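My first second reading

August
by Dalva Aguiar

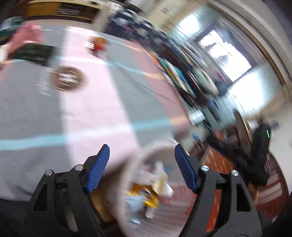
Grey sheet, pale pink stripe.

I went to the legislature! On purpose, on a day off, with a sandwich! If you've been reading for a while you know I have been going on about Bill 20 since the snow was still on the ground, and last week it came up for second reading in the summer sitting, so I packed my bag and caught the early bus out of Delorme to see it with my own eyes.

Quick recap for anybody new. Bill 20 is the name change one. At the moment, if you want to change your legal name in this province, you pay the fee, fill in the forms, and then your old name and your new name get printed side by side in the official notices where anyone can look them up forever. For somebody who just got married and fancies a hyphen, who cares. For a trans kid in a small town, or a woman who left a bad marriage and moved three hours away so he wouldn't find her, it's a very big deal. You can ask for an exemption, but you have to write a letter explaining yourself to a stranger, and a lot of people would sooner keep the wrong name on their health card than do that. The bill makes private the default and lets you opt in to the notice if you want one. It also drops the fee for anyone under a certain income. It's four pages long. I've read it so many times the staple gave out.

So, the gallery. You go in by the side door, they put your bag through a scanner, and a very nice security guard tells you the rules: no clapping, no signs, no phones, no hats unless it's religious. I had to check my sandwich. I got a little numbered tag for it and everything. Then up a staircase with brass rails, and suddenly you're looking down on the tops of all their heads, and it is SO much smaller than it looks on the legislative channel. You could drop a peppermint on the Minister of Finance. (I did not.)

First there was an hour of other business, which I loved more than I expected to. Someone introduced their daughter's ringette team. There was a petition about a culvert. One member asked the same question about highway lighting in three different ways and got the same answer three times, and then everyone thumped their desks as if a goal had gone in. I had no idea the thumping was real, I thought it was a thing for television.

Then the Clerk read out our bill, and my stomach went right into my shoes. Jailson Marinho, who's the sponsor and our member, stood up with about half a page of notes and mostly didn't look at them. He talked about a constituent (no name, obviously, that would rather miss the point) who had her notice posted on the community bulletin board at the rink by someone who thought it was funny. You could hear the air conditioning. He also read out our petition total, 1193, and I grabbed the arm of the woman beside me, a complete stranger, and she patted my hand. A good chunk of those were collected on the sidewalk outside Javaso, in February, by people in two pairs of mitts. I wish every one of them could have been in that gallery.

The other side got their turn, and I promised myself I'd be fair about it. There were seven speakers against, or at least "with concerns." A couple of them I thought were just reading out what they'd been handed. But one older member from up north raised something I hadn't properly thought about, which was people changing their names to dodge debts, and how a small business is supposed to track that. It's a decent question! The answer, which Marinho gave later on, is that the courts and the registry still have the full record and creditors can apply to see it. It just isn't sitting out on the open web. I wrote the question down anyway, and I'd like to see that part of the bill spelled out more clearly in committee. The section on creditors is one long sentence with five commas in it and I had to draw a diagram.

And then the vote. They ring bells for it! Actual bells, for ages, while the members wander in with coffees. They stand up one after another and get their names called, and I was trying to keep a tally on the back of my bus schedule and lost track somewhere in the second row. It passed by 2. Two! I have never in my life had to work so hard at not clapping. The woman next to me and I did a kind of silent jazz hands, which I'm told is also frowned upon.

Afterwards I collected my sandwich and ate it on the front lawn with a few of the others who'd driven in from Rakia, including a retired letter carrier who has been writing to every government about this since the nineties. She had a cooler full of iced tea and a folder of replies, most of them two lines long. She let me read through the lot. Some of them are signed by people who now have schools named after them.

What happens now: it goes to committee in the fall, where it gets picked over clause by clause, and members of the public can ask to speak for up to 20 minutes or send something in writing. You don't need to be a lawyer. You don't need to have changed your name. If you've got a story and don't want it attached to you, you can ask for it to be kept confidential, and the clerk's office told me on the phone that they get those requests all the time. I'm hosting a letter-writing evening in the back room at Teltov once the dates are up, with snacks, and I'll bring envelopes and the good pens.

I'm also going to try speaking myself. I've got a first draft and it runs way too long, and my sister says I say "frankly" in every paragraph. Will post it here when it's been trimmed.

Oh, and if you go, bring a sweater. They keep that gallery like a meat locker.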